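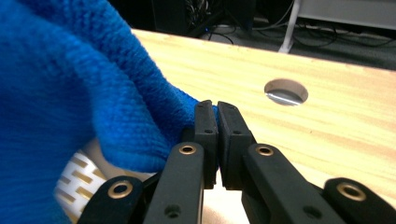
09/12/2020, cutting room book. Llorente cardigans still not cut. Whole morning went on whether the blue knit is fit to lay up or not, and I want the reasoning written down before I forget which side I argued. The order says no visible shading between body and sleeve, the cloth has come from Rudent in more than one piece, and the last lot of theirs moved on us overnight. Face is good, I'll give them that. Fine tight knit, the rows of small loops easy to follow by eye, proper bright royal blue. Bunched up it goes into soft fat folds and doesn't crease hard, and you can see how much darker it reads down in the valleys than along the tops, so do NOT judge shade on a heap. Flat, single layer, same direction, by the north window. We all know this and we all do it wrong when we're busy.

Cloth in: pieces ticketed 141 and 214. Same dye batch according to the delivery note, but the note has been wrong before (October, the grey) so treating them as separate until proved. Tickets are to stay pinned on the ends. If you cut an end off, move the ticket first.

Shade check. Laid a strip of 141 against a strip of 214, both face up, wales running same way. No difference that I can see. Turned one end for end and there's a very slight change, a bit warmer or a bit cooler depending where you stand. Small but it is there. So one-way lay, everything top to the left, no turning panels to save cloth. Marker will need redoing because the one in the folder has the left sleeve upside down to nest it in. Costs us a bit of length. Better than a cardigan with one arm from a different garment.

Tried under the tube lights as well and the difference goes completely. Under the lamp at the pressing end it comes back. Make of that what you like, customer won't be wearing it under our tubes.

Relaxing. Unrolled 141 last night onto the long table, loose zigzag folds, nothing on top, covered with the clean sheet. 214 went down this morning, so it's behind. Marked a 40 cm line with chalk on each as soon as it came off the roll, lengthways, well in from the selvedge. This morning 141's line was short. Not by a lot but you could see it against the rule without hunting for it. Lunchtime, no further change. Leaving it till tomorrow regardless and re-measuring before a blade goes anywhere near it. 214 gets the same time on the table as 141 has had, not "it looks fine".

Note for whoever set the last rolls up: they were wound too tight and stored on end. Flat on the rack please. The bottom edge of 141 had a wave in it for a good arm's length and I think that's from standing on it. Steamed it from above, iron not touching, and it mostly dropped out. Haven't used that stretch for anything, have put a thread tack across where it starts.

Wash test. Square cut from the scrap end of 141, overlocked all round in white so we could see any bleed. Hand wash as per the care label we've been sent, cool, rolled in a towel, dried flat. White thread still white as far as I can tell. Towel clean. Second square done hotter on purpose, that one did put a tint in the water and the thread has gone a bit grey-blue. So label stands as cool wash only and I'll tell Llorente in writing this time. Both squares stapled on the facing page. Hot one is the sad one.

Rub test, dry: nothing on the white cotton. Damp: a trace. Would want a word with Cuder about that as they did the dyeing, but it isn't a fail by their own sheet. If Llorente still want the cream binding round the neck then I am less happy. Damp neck, cream binding, blue knit. Ask. Possible we bind in self fabric and everyone sleeps at night.

Snags. Ran the back of my hand over the whole of 141, then somebody with less rough hands did it again. One pulled loop near the left selvedge, eased back with a needle, will fall in the waste anyway. One place where the yarn is thicker for a few stitches, not a knot, marked with a yellow thread. Don't cut a front through it. A facing is fine. 214 not looked over yet.

Everybody file their nails. I mean it, it's a fine knit and it'll catch on anything. Also the corner of the long table by the door has lifted again, the edging is like a saw. Taped it. Tape is not a repair.

Needles. First seam sample on the Fonier with what was already in it and got a row of tiny holes alongside the stitching, only showed when the seam was pulled open. Classic. Changed to a fresh ballpoint, finer, and they went. Kept both samples, labelled, pinned to the board next to the machine. Differential feed up a touch as the hem was going frilly, then down again as I'd overdone it and it gathered. Settings are pencilled on the card on the front of the machine. Pencil, not the pen, somebody used the pen last time and now we can't rub it out.

Thread. Shade 754 is the closest we have in stock. On the cone it looks too dark, in the seam it looks right. Didn't believe it, did it again with the next one up and that shows like a tramline. So 754 for everything including the buttonholes. Only worry is quantity, cones are part used. If we run out halfway through the overlocking then loopers can take something near and keep 754 for the needles, it won't show from the face. Not the other way round!!

Shoulder tape: the clear stuff makes it crackle and it stands up off the shoulder. Cotton tape pressed in half is nicer. Slower. Try a strip cut from the selvedge of the cloth itself, along the wales, that gave least stretch when I pulled it by hand. Haven't sewn that yet, it's on the list below.

Buttonholes. Three goes. First one ate the cloth. Second with tear-away underneath, ok but stiff when the bits wouldn't come out from between the stitches. Third with soluble film on top and a light woven stay behind, that's the one. Band has to be interfaced the whole way, not in patches, patches show as little flat islands when the rest of the front moves. Sample 3 is in the envelope with the stay trimmed back.

Pressing. Cloth marks if you lean. Got a shine on one scrap through sheer impatience, steam brought most of it back but not all. Press from the wrong side, cloth over, lift and put down, no sliding. Let it go cold on the board before you pick it up or it grows. The seams down the side are best pressed open over the roll so the edges don't print through.

Cutting plan for when it's ready. Low lay, few plies, the rotary drags this stuff sideways if it's stacked high, we found that with the grey. Paper underneath and paper on top. Weights, no pins inside the line. Notches as tiny snips outward, or chalk dots, not inward snips as they run when you pull on them. Bodies and sleeves for each cardigan out of the same piece of cloth, 141 with 141, even though they match, then I don't have to have this conversation again. Bundle and tie with a strip of its own scrap, ticket number written on tape and stuck to the wrong side.

Wrong side / right side: it's easy to get muddled once it's cut small. Face has the clean V rows, back has the bumps. In bad light go by the way the cut edge curls, sides roll to the back, and top and bottom roll to the face. Chalk cross on the back of every panel as it comes off the table. Every panel, even the ones you're sure about.

Mistakes today. Wrote the length of 214 in the column for 141, corrected, initial is mine. Left the sheet off for an hour over lunch and there was fluff from the brushed cotton job all over the top fold. Sticky roller took it off. The brushed cotton wants to go to the other end of the room until this is done, it sheds like a dog and every white speck shows on this blue. Swept under the table as well which hadn't been done for a while by the look of it.

Scraps: keep anything bigger than a hand, in the clear bag, on the hook. Llorente asked for mending pieces with each cardigan and I'd forgotten until I saw it on the sheet. Small bits can go in the stuffing sack.

Still to do
look over 214, both sides of the fold
re-measure chalk lines on both pieces first thing, write it HERE and not on your hand
redraw marker one-way
sew shoulder sample with selvedge strip, hang it overnight with a weight on
email Llorente re cool wash + the cream binding
ring Cuder re damp rub, ask if the lot was given a second rinse
ask Rudent if there's any more of the batch held back, in case the new marker comes out longer than I think
order thread 754, two cones, and put one away where the alterations lot can't find it
table edge, properly, with glue

Later, before locking up. Measured 214 early because I couldn't leave it alone. Chalk line has come in by near enough what 141 did. Hasn't had its full time yet so it may go a hair more. Both covered, window shut, fluff job moved. If the lines haven't changed by the morning start with the smallest size, one cardigan only, cut and sew it right through before touching the rest.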